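归档首页 > 数据采集讨论组 > 四月 > 回复：手持夹爪示范，圆柱形物体怎么采

回复：手持夹爪示范，圆柱形物体怎么采
发件人：Avthorpe 采集小组
四月，晚上 9:42

各位好：

先请大家原谅我的中文，它不是我的母语，有的句子可能写得不自然。如果哪一句看不明白，请直接问我，我再换一个说法。

上一封信里的问题，我分几段来回答。原文我引在下面：

> 我们在 Nisstead 这边也开始用手持夹爪采集桌面整理的示范。方块形的
> 盒子效果还可以，但是圆柱形的东西（瓶子、罐子、卷状的包装）训练出来
> 的策略总是抓偏，有时候从端面去夹，有时候把东西推走。我们现在一共有
> 1623 条示范，其中大部分是盒子。
>
> 想请教三件事：
> 一，圆柱形物体应该立着放还是躺着放？
> 二，采集的时候背景要不要收拾干净？
> 三，操作的人需要不需要统一动作？
>
> 另外，Kuusisto 那份旧的标注说明还能用吗？我们找到的版本没有讲到
> 失败的示范怎么处理。

关于第一个问题。我们的做法是两种都采，但是躺着放的要多一些。立着的瓶子对夹爪来说比较容易，从哪个方向过去都差不多，所以模型学到的东西不多。躺着的时候，手腕必须先转到和瓶身轴线合适的角度，然后再合拢。这个“先转、再靠近”的过程，正是策略最缺的部分。你们说它从端面去夹，我猜原因就在这里：示范里轴线的方向太少，模型没有机会看到方向和手腕角度的关系。

我们现在每一轮开始前把物体重新摆一次，轴线方向故意不整齐，有的朝着操作的人，有的斜着，有的横着。一轮录 30 条，录完再摆。以前我们图省事，一个摆法录很久，后来在 Zernell 项目里检查数据，发现瓶子几乎都是同一个方向，那一批只好重做。

还有一个小的细节：表面容易反光或者有皱的包装，最好和表面平滑的瓶子混在一起采。如果把它们分成不同的批次，模型会把“皱的包装”和“那天的灯光”记在一起。我们吃过这个亏，不过我没有做过严格的对比，只能说是印象。

关于第二个问题，我的意见可能和讨论组里有些朋友不同。我认为背景不用收拾得很干净。手持夹爪的好处就是可以带到普通的房间里去，如果我们把房间弄成实验室的样子，这个好处就没有了。植物、窗帘、电线，都可以留着。需要注意的只有两点。第一，桌面上不要有会自己动的东西，例如被风吹起来的纸。第二，主要的灯不要在一轮中间移动或者关掉。晚上采集的时候，窗玻璃上的亮点会跟着视角变化，这个我们没有处理，也没有看见它带来明显的问题。

桌布我们是会换的，条纹的、单色的都用。条纹的布有一个麻烦，如果瓶子每次都和条纹平行，模型可能会去看条纹，不看瓶子。所以请把瓶子斜着放几次。

关于第三个问题。动作不需要完全统一，但是开始和结束的姿势要统一。我们规定：开始的时候，夹爪张开，停在物体的前方，要能看见目标的整个轮廓；结束的时候，夹爪再次张开，退回来，停住以后才可以按停止。中间怎么走，由操作的人自己决定。两个人同时在一张桌子上工作也可以，只要提前说好谁拿哪一边的东西，不要互相让来让去。那种犹豫的动作录进去以后，很难清理。

为了说得清楚一点，我附上一张夹爪视角的画面。请主要看白瓶子的方向，还有它和右边那件包装之间的距离。

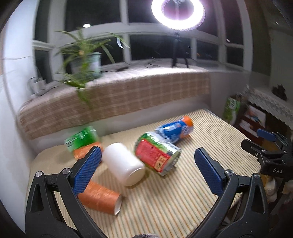
夹爪张开，白色瓶子斜躺在条纹桌布上，紧靠右边是一件红、绿、白色的圆柱形包装。

像这样两件东西挨得很近的摆法，请一定要采一些。手指要从中间下去，空间不够，操作的人自然会先把其中一件拨开一点，或者换一个角度。这两种办法我们都当作正确的示范，但是在标注里要分开写，一个写“先拨开”，一个写“直接夹取”。如果混在一起，策略容易取一个中间的动作，结果两样都做不好。被别的东西挡住一部分的目标也一样，我们单独给它一个标记，评估的时候可以分开看。

最后说 Kuusisto 的标注说明。旧版本的物体名称部分还可以用，动作分段的部分我建议不要用了，它把靠近和合拢算成一段，对圆柱形物体来说太粗。关于失败的示范，我们的规则是：滑脱以后马上重新抓住的，保留，并且加上“恢复”的标记；东西滚下桌子的，整条不用于训练，但是文件不要删，放到另外一个目录里。同一条里面如果滑脱超过 2 次，也放到那个目录。

你们的 1623 条不需要重做。我的建议是先补采圆柱形的，把轴线方向摆得散一些，训练一次看看，再决定下一步。如果方便的话，请把抓偏的几条录像发到讨论组来，我想看看手腕是在什么时候转的。

Avthorpe 这边的标注模板我整理以后另外发一封，里面还有几个词的中文说法我不太确定，到时候请大家帮我改。

祝工作顺利。

Avthorpe 采集小组

联系列表管理员 | 版权归各邮件作者所有 | 返回顶部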